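Subject: Re: [pikormont-statute] Quorum for the December vote
From: Amândio Louro
Date: 05/08/2024

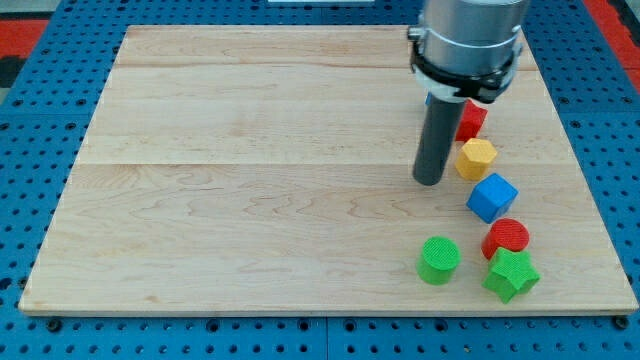
Light wood board on the blue perforated work surface.

Kastriot Softić wrote:
> Does the 15 percent quorum apply to each district or to the
> region as a whole? Ornance has 2000 registered voters and
> could block the autonomy statute alone.

Region as a whole. Article 4 sets one threshold – the district count only matters under Article 8, for boundary changes. Ornance can't block it.

The Merkel draft did have a district quorum. It was struck at second reading, but the old text is still on the assembly site. Please cite the consolidated version.

Amândio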